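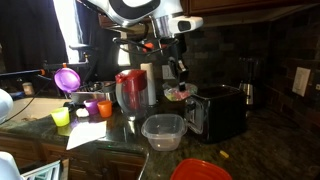
Granite counter with a white sink and a black toaster.

Cleaning a stone counter

Wipe it every evening with warm water and one drop of dish soap, then dry with a cotton cloth. Vinegar and lemon are not good for stone - they can leave dull marks which do not go away.

For an oil stain, mix baking soda with water until it is thick like yogurt. Spread it on the stain, cover with plastic film and leave it for 7 hours. Crumbs under the toaster I remove with a dry paint brush. Unplug it first.

I seal my counter every October, with 2 thin coats.

Annick Roussel, Vanance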